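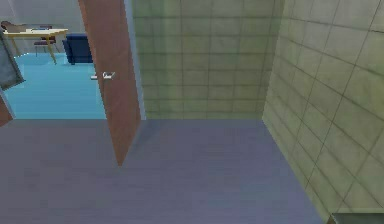
An open door in the simulated house, with the table and chairs in the next room.

When I told my sister I was writing about robots that do the housework, she asked whether one could come and do hers by November, and I'm sorry to say the answer is still no. But they are getting on! The small team at Urneck have spent the year teaching a robot arm its chores in a computer-made house, where nothing costs anything to break, and I had a lovely long afternoon with them over in Pultden (two pots of tea, and they let me choose the biscuits).

Doors were the first great trial. You and I go through one with a shopping bag on each arm and never give it a thought, but the software needed nearly 3000 goes before it could find a handle, turn it and pull without losing its grip. Clearing a worktop is the job they are on now - bottles, boxes, crinkly packets, all the odds and ends that gather in any kitchen - and the packets are the worst, as they change shape the moment you squeeze them.

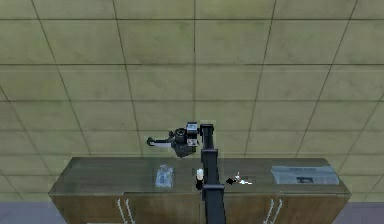

Jummai Ajayi thinks we are all in too much of a hurry about it, and told me she would settle for a machine that could wipe down one worktop properly, even if it took until teatime. The team hope to try a real kitchen at Hustadgate next, with five chores on the list.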